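Lustemier Hand-Held Gripper Set for Garment Folding Demonstrations

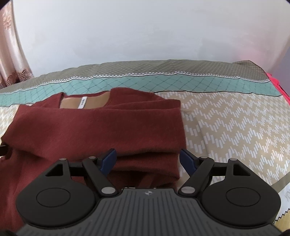 Oliwia Laskowska writes that sleeves were the step her lab kept losing until they began recording them with the hand-held set, and that she would like a longer handle option.

The set is sold to research groups that teach folding policies from human demonstrations. An operator holds the gripper and folds the garment by hand, and the camera on the tool records the view that the robot's own wrist camera will have later. No robot is needed during recording, so sessions can be held in ordinary rooms – a bed with a knitted sweater on it works as well as a lab bench.

What the method gave us
In our October trial, a policy trained on 58 demonstrations of sleeve folds completed the fold on 8 of 12 unseen sweaters. The same policy trained on teleoperated data completed 3. Most of the failures were thick cuffs, where the fingertips closed on one layer and left the other behind. Results on thin shirts are not included here.

Supplied with the set
Hand-held gripper with linkage arms and two fingertip pads
Camera mount and wide-angle lens
Manik recording software, one seat
Sellon fingertip pads, spare pair

The Després adapter plate, for fitting the same fingertips to a robot arm, is ordered separately. Use the same pads on both sides – mixed pads lowered the success rate in our tests.

Notes for recording
Start each take with the garment flat and the pads open. Patterned bedspreads are fine and help the tracking. Plain white sheets can cause the position estimate to drift, and those takes should be discarded.

Page revised February 2022. Prices on request.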